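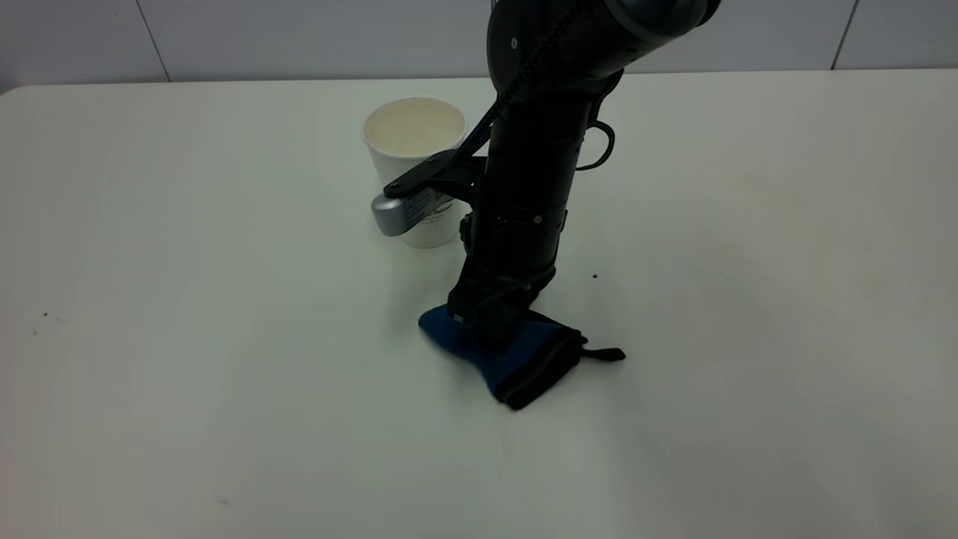
Cloth leaves lint on a white tabletop

I wipe down a white table with a blue cloth after lunch and it always leaves fuzz. Is it the cloth or the way I'm washing it? Table is the 4-foot one from Skonau.
maltance16

Probably the wash. Don't put it in with towels, and skip fabric softener. I wash mine alone on warm and hang them up — the dryer picks up lint from everything else. Fold the cloth in quarters and wipe in one direction, then turn to a clean side.
Mendes

get paper towels
tablecloth97

Could be the cloth if it's new. Mine shed until the third or fourth wash. Rinse it and wring it out hard before you use it, and go over the table again with a dry one. If it still sheds after that I'd cut it up for rags.
Clelurthorpe95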